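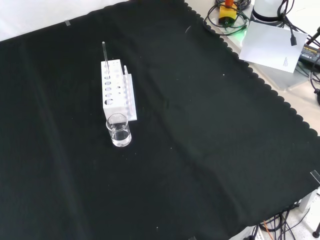 Figure 4. Practice bench for the stirring task: rack, glass rod and beaker on the black cloth.

Section 4. What to do when the arm drops or hits the glass rod

This section is for every person who runs the rod and beaker task on the Sisalar arm. It was written after the fault we had in April, and it replaces the short note which was before in the Ralia binder. Please read it one time completely before you start, and not only when the fault is already there.

4.1 Description of the fault

In the April run the gripper closed on the rod too high, and the wrist turned before the rod was fully out of the rack. The rod bent against the edge of the hole and broke. The upper part fell on the cloth, and small pieces went to the floor where the power cables are. The controller did not report an error. It showed "task complete" and the arm moved to the next step with nothing in the gripper.

We found two causes. The cloth had moved after the camera calibration, so the rack was 4 mm away from the place the program knew. Also the force limit was set to 70 percent, a value that was left from a test with metal parts. For glass the limit is 40 percent. Do not go higher.

4.2 When it happens: stop and make safe

1. Press the emergency stop. Do this also if the arm looks still. It can be waiting for the next command.

2. Say loudly "stopped", so that the person at the computer does not send a new command.

3. Keep your hands outside the cloth. Look first where the glass is.

4. If liquid is on the cloth or on the table, turn off the bench power at the wall switch. Do not reach down to the power strip, because there may be liquid or glass on it.

5. Put on safety glasses and the cut-resistant gloves.

6. Pick up large pieces with the plastic tweezers. Put them in the broken glass box and never in the paper bin.

7. Fold the cloth from the outside to the middle and take it away together with the small pieces. Do not shake it. A cloth that had broken glass on it is not used again.

8. Check the floor with a flashlight held low, from the side. Look between the cables also.

CAUTION: Clear glass on a black cloth is easy to see only when the light comes from the side. From the top, a small piece can look the same as lint. Treat every white speck as glass until the cloth is folded and gone.

CAUTION: Do not release the emergency stop to "free" a rod that is stuck between gripper and rack. When the stop is released, the gripper closes again to its last position. Use the manual release on the gripper body, and let a second person hold the rack.

4.3 Set up again

1. Lay a new cloth and fix it with clear tape on the table. Pull it before you put the tape. Folds near the rack can make it stand not level.

2. Put the rack on the cloth with the lower step to the right. Press on it with one finger at each corner. If it rocks, move the fold away.

3. Inspect the new rod along its full length. Do not use a rod with a chip or a scratch.

4. Place the rod in the top row, at the left end. It must stand nearly vertical without touching from your hand.

5. Fill the beaker with plain water, not more than half, and set it in front of the rack.

6. Open the Zarkitz panel, choose Limits, and set the grip force to 40. Press Save. Close the panel and open it again to see that the value stayed.

7. Run the camera calibration. Do this always after the cloth, and never before.

8. Start the slow test without gripping. The fingers must stop 2 cm above the rack. If they stop lower, go back to step 7.

Note: The older Okoth panel shows the force as a bar without a number. Do not use it for glass tasks.

Note: "Task complete" means only that the movement was finished. It does not mean the rod is in the gripper — look with your eyes after each lift.

4.4 Reporting

Write each broken rod in the bench log, also when no person was hurt. Give the grip force, the time of the last calibration, and if the cloth was changed that day. If the same fault comes two times in one day, stop the work and call Stella Biwott. The arm stays off until she has signed the log.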